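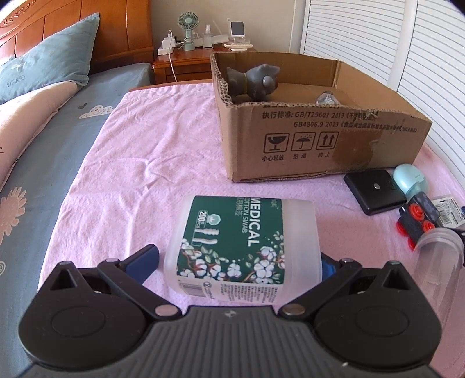 Samuel街又封了。

早上出门倒垃圾的时候看见的，街口那块黄牌子换了新的，上面写着“雨水管更换工程第三段”，下面一行小字让大家绕行河边路。我站在那里读了两遍，心想第二段什么时候完的工，我怎么一点印象都没有？回来翻了翻手机里存的通知，第二段是四月收尾的，那时候我正好在忙别的，每天走后门那条小路去坐车，居然就这么错过了。

先给没在Erside住过的朋友交代一下背景。Samuel街是我们这边从老城下坡到火车站的主路，中间要从铁路底下穿过去，那一段地势低，像个碗底。平时没事，一下大雨就成了池塘。我搬来的第一个夏天就领教过，水漫到人行道上面一大截，有辆小货车熄了火停在正中间，司机坐在车顶上打电话。后来我才知道那都算轻的，楼下修鞋铺的老板说更早的时候，桥洞里的水能到他胸口（他个子不高，不过也够吓人了）。

原因说起来很简单，地底下那根雨水管太细，年头又太久。当年埋它的时候坡上还是菜地，雨下来大半渗到土里去了。现在坡上全是楼和停车场，水没地方去，一股脑往下冲，都挤到那根老管子里。管子本身也有毛病，前年他们放机器人进去拍过，公示会上放了一小段录像，接口处错开的地方好几个，树根从缝里长进来，一团一团的，跟拖把似的。我当时坐在后排，旁边一位大姐看得直吸气。

所以要换。新管子一共1,324米，从坡顶的十字路口一直接到河边的出水口，口径比老的大一倍还多，中标的是Draduteo，一家外地来的公司。总工期写的是14个月。这个数字我记得特别牢，因为公示会上有人当场笑出声了。

说到Draduteo，我得先夸一下，再抱怨。

夸的是他们的顶管。桥洞那一段没法开挖，上面是铁路，每天那么多趟车，总不能让火车也绕行吧。他们的做法是在桥洞两头各挖一个竖井，在一头的井里装上千斤顶，把混凝土管一节一节往前顶，最前面有个机头切土，切下来的土混成泥浆抽走，管子就这样从铁路底下慢慢钻过去，从另一头的井里冒出来。我之前只在视频里看过，没想到能在家门口看现场。围挡上特地开了几个小窗，装了网，给路人看的，我觉得这个主意太好了！那阵子我每天下班都要去趴一会儿，旁边总有带孩子的，有个小男孩每次来都问同一个问题：“它怎么知道往哪边走？”

我后来查了，答案是激光。井壁上固定一台激光仪，光点打在机头后面的靶子上，操作的人看着屏幕，偏了就调机头上的小油缸，让它一点点拐回来。听上去不难，可是地下什么都有，碰到一块老桥墩留下的石头，机头就会被顶歪。他们在第一段就碰上过，停了好些天，坡下的人都以为工程黄了。

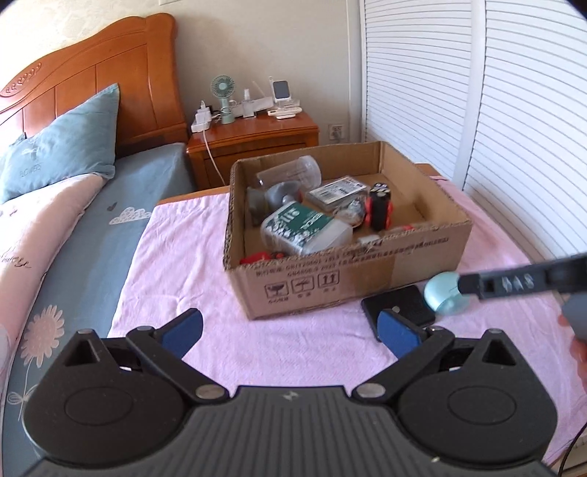

再说抱怨。抱怨的是绕行。

河边路本来就窄，两车道，靠河那边还停满了车。Samuel街一封，去火车站的、去Parkemel上班的、送货的，全都涌过来。我坐的7路车也改走那里，站牌临时挪到了加油站对面，没有雨棚，没有椅子，牌子是用扎带绑在电线杆上的，风一吹就转个方向。有一天早上我到的时候，它正好转过去背对着马路，司机没看见，直接开走了。我追了半条街！后来我写邮件给公交公司，过了一阵子，换成了用铁箍固定的，也算是有进步。

绕行最难受的是晚高峰。从Parkemel回来平时一趟车也就听完半张专辑，现在整张放完了还没过桥。车上的人都练出来了，有人打毛线，有人吃晚饭（有一位每天吃韭菜盒子，全车都跟着饿）。我在车上看完了两本小说，外加一本讲排水史的书，是工程开始以后特地买的，很厚，不推荐大家买，插图太少。

不过那本书里有个说法我很喜欢，大意是城市里的雨水管就像一笔借来的钱，每盖一片不渗水的地面就多借一点，平时没有感觉，等大雨来的时候一次性要你还。我看到这里在车上拍了一下大腿。坡上那个超市停车场，光车位就将近700个，全是沥青，一点绿化带都没有，下雨的时候水沿着坡道流下来，像打开了水龙头。前几年扩建的时候也开过听证，我去了，问过能不能铺一部分透水砖，回答是“会在后续设计中考虑”。后续设计到今天我也没见着。

所以管子换大了当然好，我举双手赞成，可是如果坡上继续这么盖下去，再大的管子迟早也会不够用。这话我在公示会上也说了，台上的工程师倒是点了头，说他们的计算里留了余量，按照远期用地算的。至于远期是多远，他翻了翻材料，说散会以后可以单独跟我讲。散会以后他真的来找我了，拿了一张坡上的汇水分区图，用铅笔给我圈哪一块水往哪边走，讲得很仔细，连我们楼后面那个小斜坡都单独算了一块。我听懂了大概一半，剩下的一半回家继续翻书。

图上还有个东西让我很兴奋：在坡的半腰，学校操场底下，要做一个调蓄池。下大雨的时候，来不及排走的水先存进去，等雨小了再慢慢放出来，这样下游的管子就不会一下子被灌满。操场挖开以后会原样恢复，孩子们在上面踢球，底下就是一个大水箱。这一部分不归Draduteo做，要另外招标，所以还没有日子。我猜家长群里肯定又要吵一轮，毕竟操场要围起来好几个月，体育课去哪儿上都是问题。

回到第三段。这次封的是从修鞋铺到火车站广场那一截，明挖，也就是老老实实把路刨开，放管子，再填回去。噪音肯定比顶管大得多，好在通知上写明了夜里不动破碎锤。第一段的时候他们有过一次半夜开工，说是抢修，我从床上弹起来，以为楼要塌了。那次之后居委会门口贴了道歉信，措辞挺诚恳的，就是把我们小区的名字写错了。

我最担心的还是回填。这条街老早以前挖过一次煤气管，填得马虎，不到一年路面就沉下去一长条，自行车骑上去咯噔咯噔的，我有一个车轮就是在那里变形的。第一段填完之后我专门去看过，感觉扎实多了，是分层夯的，每填一层就有人拿个仪器蹲在那里测，测过了才填下一层。沥青也分了两次铺，底下那层先让车跑一阵子，等沉降稳定了再铺面层。现在走上去是平的，井盖也和路面齐平，下雨天鞋子不会再踩进坑里。希望第三段也这么做，别因为赶工期就糊弄过去。

还有人行道。图纸上画了新的路缘和树池，老的那几棵悬铃木能保的都保，保不住的补种。补的是什么树，通知上没写，我去工地办公室问过，窗口里的人给我翻了半天，最后说是“当地适生树种”。行吧。只要别种那种掉果子的，我们楼下那排一到秋天就满地黏糊糊的，鞋底能把门垫粘起来。

顺便给住附近的人说几件实用的事，都是我自己摸出来的：

去火车站走路的话，别走河边路，从菜市场后门穿过去，有一条台阶，晚上有灯。推婴儿车的就没办法了，台阶没有坡道，只能走临时便道，便道上铺的钢板雨天很滑，慢一点。

开车的，早上七点以前出门还算好走，再晚就看运气。导航到现在还不知道封路，会把你一路领到围挡跟前，然后让你“直行”，每天都有外地牌照的车在那里倒车掉头，大家让一让吧。

收快递的，送货车现在进不了Samuel街，都放在广场那边的代收点，要自己去拿。大件可以打电话约时间，他们用小推车推过来，我上礼拜收了一个书架，推车的小哥一路喊“借过”，声音洪亮极了。

家里水龙头出来的水要是发黄，先放一会儿，施工的时候难免碰动旁边的自来水管。放了半天还黄就打工地办公室的电话，号码在围挡上，有人接的，我打过。

街边那几家店都还开着！围挡把门脸挡住了，从外面看不出来，要从侧面的小缺口进去。面馆在围挡上用红漆画了个大箭头，面包店挂了一串灯。第一段的时候有一家水果店没撑下来，关门那天把剩下的橘子都分给了邻居，我拿了一袋，心里挺不是滋味的。补偿的事情听说有，但手续很绕，要拿前几年的流水去比对，小店哪有那么齐全的账。所以这几个月我买面包都去那家，早饭吃面也去那家，人都胖了一圈。 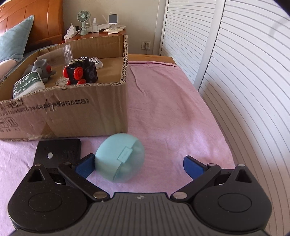 张开的夹爪，指尖是蓝色橡胶垫

昨晚下了一场雨，不算大，我还是撑着伞去桥洞看了一眼。顶管那一段已经接通了，可下游还没挖，新管子暂时用不上，水走的仍然是老路。碗底那里积了浅浅一层，刚没过鞋底，两台抽水泵突突地响，一个穿雨衣的工人坐在倒扣的桶上守着，见我过来就摆摆手让我走另一边。我问他第三段要挖多久，他说看天，雨少就快，雨多就等。我又问挖出来的老管子怎么处理，他说碎了拉走，好的那种陶管偶尔有人来要，拿去种花。

我有点心动。阳台上正好缺一个高一点的花盆，那种老陶管外面有一层褐色的釉，挺好看的，就是不知道一截有多沉，我们楼又没有电梯。他说让我过几天去工地办公室登记，挖到了给我留一截。先去登记吧，搬的事到时候再想办法，评论区要是有人种过，跟我说说底下怎么做排水，我可不想在自己家阳台上再搞出一个碗底来。

等挖到修鞋铺门口我再去拍几张，下一篇接着写。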